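Rami Daher
@ramidaher

1/ Moved our village seed and plant swap from the hall to a proper booking system in January. A few people from other groups have asked how it went, so I'm putting it in one place.

2/ Background: the swap covers Kulby and the farms out towards Skilotville. We had 439 names on a paper list going back years. Plenty had moved away. Two of us rang or wrote to everyone on it, and that took most of the winter evenings.

3/ We ended up with nearly 100 households who still grow something and wanted to stay on. Smaller than the old list, but they answer messages and turn up.

4/ The old way was tables in the hall and first come, first served. The tomatoes were gone in ten minutes and the late arrivals went home with marrow seed. Every year the same complaint.

5/ Now you say in advance what you're bringing and ask for up to 3 things. The lists get matched the night before and your envelope has your name on it. You can still browse the spare table afterwards.

6/ What worked: beans, peas, squash, anything with a big seed. Easy to count out, easy to label, and people save plenty of it.

7/ What didn't: potatoes. We had sacks left over and no good plan for them. Next time growers will have to say which variety before we accept any - "some red ones" is no use to anybody.

8/ Labels matter more than I thought. Variety, year saved, who grew it. Sandhu beans are now a thing here because Mrs Sandhu was the only one who wrote her name clearly on the packet.

9/ If you save your own seed, dry it for longer than you think. We had 2 lots of peas come back with mould on them and both had been put straight into jars.

10/ Someone asked about cost. Envelopes, a box of pens and the hall for the morning. We ask for a pound at the door and it covers it.

11/ Next swap is plants only, so bring trays and something to carry them home in. Replies are open if your group wants a copy of our sign-up sheet.
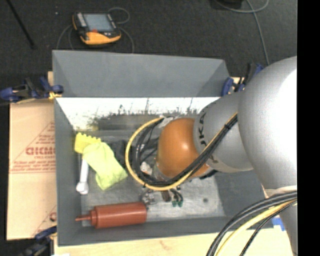 Arm and grey bin, Praltell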